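What Is Volume? Measuring the Space Inside Things

Everything you can touch takes up space. A pea takes up a little space and a bus takes up a lot. The amount of space a thing takes up is called its volume.

You already know more about volume than you might think. When you pour orange juice into a glass, you stop before it reaches the top. When you pack a bag for a night at your gran's house, you find out whether your pyjamas, your book and your slippers will all go in. Both of these are questions about volume.

Length, area and volume

People often mix up these three words, so it helps to look at them one at a time.

Length tells you how far it is from one end of something to the other. You can measure the length of a piece of string with a ruler. We write lengths in centimetres, metres or kilometres.

Area tells you how much flat surface there is. A rug has an area, and so does a page in a book. To measure area we use squares. A square that is one centimetre long on every side is called a square centimetre.

Volume tells you how much space there is in every direction: along, across and up. Squares are no good for this job, as they are flat. We need a shape with some height to it, and the best one is the cube.

Why we use cubes

A cube has six faces, and every face is a square of the same size. It has 12 edges, all the same length, and eight corners. Whichever way you turn a cube, it is just as tall as it is wide.
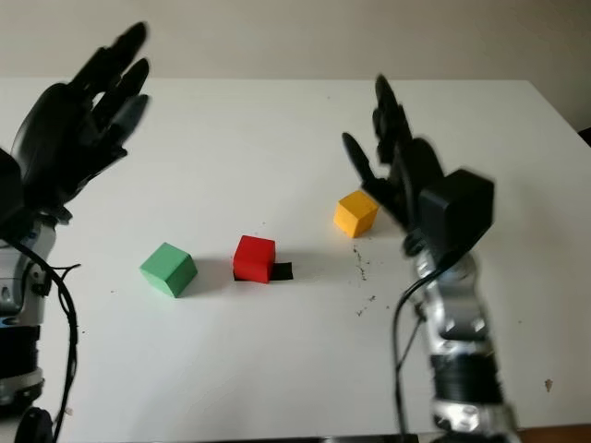
Cubes also fit together with no gaps. Try filling a shoebox with marbles and there will be air between them, however hard you shake it. Fill it with cubes, lined up neatly, and they sit flat against each other. A few other shapes can do this too, such as bricks, but a cube is the easiest one to measure because you only need to know the length of one edge.

A cube that measures one centimetre along each edge is called a cubic centimetre. It is a little smaller than most sugar lumps. We write it as 1 cm³. The small 3 is there to show that we measured in three directions.

How to work out the volume of a box

Imagine a box that is five centimetres long, four centimetres wide and three centimetres high. You could fill it with centimetre cubes and count them all, but there is a quicker way.

Start with the bottom layer. There is room for five cubes along the long side, and four rows of them. Five times four is 20, so the bottom layer holds 20 cubes.

The box is three centimetres high, so three layers will fit. Three times 20 is 60. The volume of the box is 60 cubic centimetres.

You can write this as a rule:

length × width × height = volume

It doesn't matter which order you multiply in. The answer will always be the same. You do need to measure all three sides in the same unit, though. If one side is in metres and the others are in centimetres, change the metres into centimetres before you start.

Here is one to try. A pencil tin is seven centimetres long, five centimetres wide and two centimetres high. Its volume is 7 × 5 × 2, and that comes to 70 cubic centimetres.

What about water?

Water has no shape of its own. It takes the shape of whatever you pour it into. It still has a volume, and we usually measure it in millilitres and litres.

One millilitre of water fills exactly one cubic centimetre. A litre is 1,000 millilitres, so a box that is ten centimetres long, ten centimetres wide and ten centimetres high will hold one litre.

Pouring can play tricks on your eyes. If you tip the water from a short, wide bowl into a tall, thin jug, it looks as if there is more of it. The volume has not changed. The water is higher in the jug because it has less room to spread out.

Measuring lumpy things

The rule for boxes will not work for a stone or a potato. They have bumps and curves, and there is no one length or width to measure. Water can help here as well.

When you push a stone under water, it moves some of the water out of the way. The water has to go somewhere, so the level goes up. The volume of water moved is the same as the volume of the stone. Scientists call this displacement.

You will need:

A see-through measuring jug
Some water
A stone that fits inside the jug
A pencil and paper

Pour in enough water to cover the stone, but don't put the stone in yet. Bend down so that your eyes are level with the top of the water and write down the number on the jug.

Lower the stone in gently. A splash will spoil your measurement. Read the number again and write it underneath the first.

Take the first number away from the second. If the water was at 300 millilitres and is now at 370 millilitres, the stone has a volume of 70 millilitres, or 70 cubic centimetres.

This works for anything that sinks and doesn't soak up water. A sponge would give you the wrong answer. A cork would float, so part of it would stay above the surface — you would have to hold it under with something very thin, such as a knitting needle.

Who needs to know about volume?

Bakers do. Cake mixture rises in the oven, so the tin must have more space in it than the mixture takes up at the start.

Builders need it when they order concrete. Too little leaves a hole in the floor, and too much is a waste of money. People who look after swimming pools work out how much water is in the pool so that they can add the right amount of cleaning chemicals.

Doctors and nurses measure liquid medicine in millilitres. Even a teaspoon has a volume. A medicine spoon holds five millilitres, but the spoons in your kitchen drawer may hold more or less, so it is safer to use the one that comes with the bottle.

Words to remember

Capacity: the amount that a container can hold when it is full.

Cubic centimetre: the space taken up by a cube with edges one centimetre long.

Displacement: the moving aside of water when something is put into it.

Millilitre: a small unit for measuring liquids. It is equal to one cubic centimetre.

Volume: the amount of space that something takes up.

Written by Nandi Dlamini
Last updated Jan 4, 2022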